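主题：Re: [Zomier-木工] 洞洞台面上的拼板怎么固定、怎么找平

各位好，

先引原信，再逐条回。

> 我按 Zomier 套件的图纸装了洞洞台面，上面搁了一块拼接的枫木板，给孩子摆积木用。
> 问题有两个：
> 1. 板子放上去以后会往前滑，孩子一推就走位。
> 2. 圆柱积木横着放会自己滚，总往靠人的一侧去。
> 板长 700，深度还没最后定，也打算做到 700。用不用在背面加穿带？
> 另外积木是打印的，顶面能看到网格，要不要补一层封顶？

关于第 1 条。不建议从板面往下打螺钉。拼板横纹方向会随湿度胀缩，钉死之后，冬天开暖气容易沿拼缝裂开。我的做法是在板前沿外侧的孔里装一排螺栓，螺栓头略高出台面，只作挡点，不压板。后沿留 2 毫米间隙，板子可以自由伸缩，也能随时拿起来清理下面的孔。左右两侧不用挡，靠板底的薄毛毡就够。毛毡不要满贴，四角各一小块，再在中间加一条，否则板底不透气。
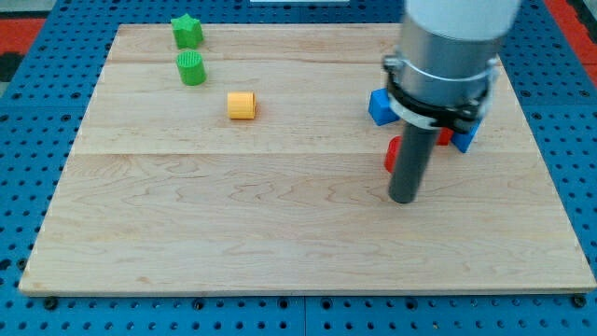
螺栓选平圆头，沉头的在这里没有用，头部会陷进孔口，挡不住板。Dimitriou 目录里的 200 系列长度合适，台面下方还能拧上带垫片的螺母。两块洞洞板的接缝附近要避开一格再装，那里的板边较弱，受力后孔会变形。拧到垫片不能转动即可，再紧，板面会起鼓。

关于第 2 条。横放的圆柱会滚，多半是台面不平，与积木关系不大。先量台面，再量木板，不要反过来。水平尺沿前后方向放三处，左、中、右各读一次。如果三处读数一致，调桌脚；如果不一致，是洞洞板接缝两边高低不同，要在下面的横梁上垫片。我自己那张台子前低后高，垫了一片 Oltetti 的薄铜片以后，圆柱推一下还会走，松手放着不动。

穿带的问题：板厚 18 毫米以上，长度 700，平放使用，可以不加。深度也做到 700 的话，建议加两根，燕尾槽滑入，只在中点上胶。原信没有写板厚，请补一下。

表面处理我只上了一道硬蜡油，用 240 目收尾。再细的话油吃不进去，积木在上面也更容易打滑。枫木有波浪纹的地方刨削时容易撕裂，最后几道改用刮刀，顺着较长的纹理走。

积木封顶：网格外露不影响强度，缺点是积灰，擦洗后水会留在格子里。星形这类有尖角的，角上要倒 0.5 毫米，直立摆放时倒下来不会在板面上砸出小坑。已经打印好的不必返工，下一批在切片软件里把顶层加到四层即可。

附带更正：我在本列表第 156 号帖里写过“前沿挡点用木销”，那个办法作废。木销受潮会胀在孔里，拔的时候把洞洞板的漆面带掉了一圈。Flindomness 那边的维基页还是旧写法，有编辑权限的请顺手改掉。

-- 
列表存档按主题检索，回信请删去无关引文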